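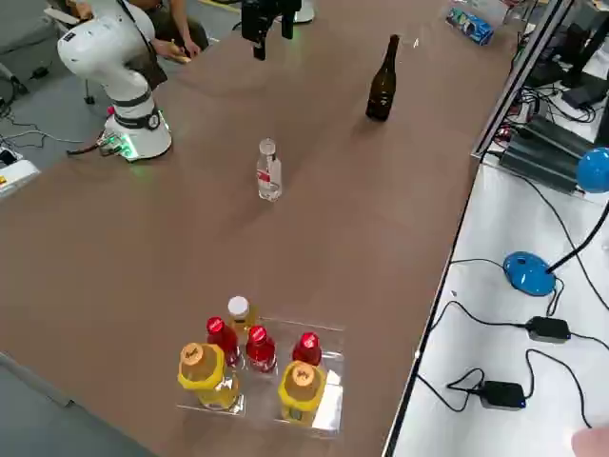

Tremuris Bottles: data card

Version 4. Last edited 2023-05-22 by Nest Prosser.

What this is

Tremuris Bottles is a set of recordings of two robot arms moving bottles between a tabletop and a tray. We made it because we wanted a straight answer to a dull question: can a pair of arms put the bottles away after a meal, or restock a small shelf in a shop, without somebody standing over them? The short answer is "sometimes". The long answer is the rest of this file.

The set holds 1000 episodes. Each one is a single attempt at a single task, from the first movement of either arm to the point where the operator ends the recording. Failed attempts are kept and marked as failed.

The tasks

There are 4 tasks. The names below are the ones used in the folder names.

tray_in
Take a bottle that is standing on the table and put it in the clear tray, upright.

tray_out
Take a named bottle out of the tray and stand it on the table. The instruction names the bottle by the colour of its cap or its contents, e.g. "the red one at the left" or "the yellow one with the white cap".

swap
Exchange a bottle in the tray with one on the table. Either arm may be used, or both.

clear_all
Put every bottle on the table into the tray. If a bottle will not fit, leave it where it is and stop. Stopping at the right time counts as a success.

The objects

We bought ordinary bottles and did not change them. They include small red bottles with red caps, larger bottles with wide tan caps and bright yellow labels, a clear bottle with a red-and-white label, and a dark brown glass wine bottle. There are 27 different objects across the whole set. The full list, with weights, is in objects.csv.

Some notes on how they behave:

The red bottles look alike. A policy that goes by colour alone will pick the wrong one whenever the instruction gives a position.

The wide caps are a poor place to grip. The fingers do close on them but the bottle tends to swing. Operators were told to go for the body, and mostly did.

Clear bottles are hard to find from above. Depth readings on them are full of holes. The clear tray has the same problem, and glare on its walls was the most common reason for a bottle being put down on the rim.

The wine bottle is tall and has a rounded shoulder. It is never used in tray_in. In clear_all it is sometimes on the table as an object that should be left alone.

How it was recorded

All episodes were recorded at the Valtden site, on one table. The arms were driven by people using a pair of hand controllers. A fixed camera looks down over the workspace, and its view is the one we recommend for training. Joint positions and gripper opening are stored alongside each video.

We did not clear the surroundings between episodes. Cables, power adapters and a desk lamp sit on the white surface beside the table, and people come and go at the edges of the view. If you need a plain background, crop to the brown tabletop. The crop values are in config/crop.yaml and they hold for every episode except those in the folder named december, when the camera was knocked and put back slightly off. Use config/crop_december.yaml for those.

Lighting is whatever the room had. Daylight changes through a session and no correction has been applied.

Can it do the job yet?

We trained a baseline, called Provis, on the whole set apart from 29 episodes per task held back for testing. The scores are in results/baseline.csv. What follows is our reading of them.

Picking up a bottle that stands on its own is close to solved on this table, with these objects. We would let the arms do it while we were in the room.

Placing a bottle in a half-full tray is not. Provis tends to lower the bottle at the spot where it has most often seen one go, whether or not something is already there. A person shuffles the neighbours along with the side of a finger and hardly notices doing it. We have few recordings of that, as the operators found it awkward with a gripper and avoided it.

Picking out a named bottle works when the colour settles it and is unreliable when the position matters.

The swap task is slow. Even our best operator took far longer by controller than by hand, and the trained policy is slower again. In a kitchen this may not matter much if the job can run after everyone has gone to bed. On a shop floor it would.

Nothing in the set involves opening a bottle, pouring, wiping up or dealing with a breakage. Please don't quote our results as evidence about any of those.

Known faults

In some swap episodes the left and right arm labels are the wrong way round. They are listed in errata.txt.

The success flag was set by the operator on the spot. On review we disagreed with a few, mostly bottles left leaning against a neighbour. We have added a second column, success_review, and suggest you use that one.

Labels on the bottles face all directions. We made no effort to turn them towards the camera, so don't rely on reading them.

A few clear_all episodes end early, before the arms have gone back to rest. The outcome flag is still correct.

Files

episodes/ one folder per attempt, with video, joint data and a short text instruction
config/ crop values and camera settings
results/ baseline scores
objects.csv object list
errata.txt corrections since version 1

To load an episode, run load_episode.py with the folder name. The script needs Python and the packages in requirements.txt. Videos are decoded as they are read, so the first pass through the set is slow. Run cache.py beforehand if you have the disk space.

Use and licence

Free for research and teaching. For use in a product, ask first. People at the edges of the view agreed to be recorded for this purpose. Please do not try to identify them.

Thanks

The Garcia workshop lent us bench space and the first batch of bottles. Corrections should go to Nest Prosser through the issue tracker, with the episode folder name in the title.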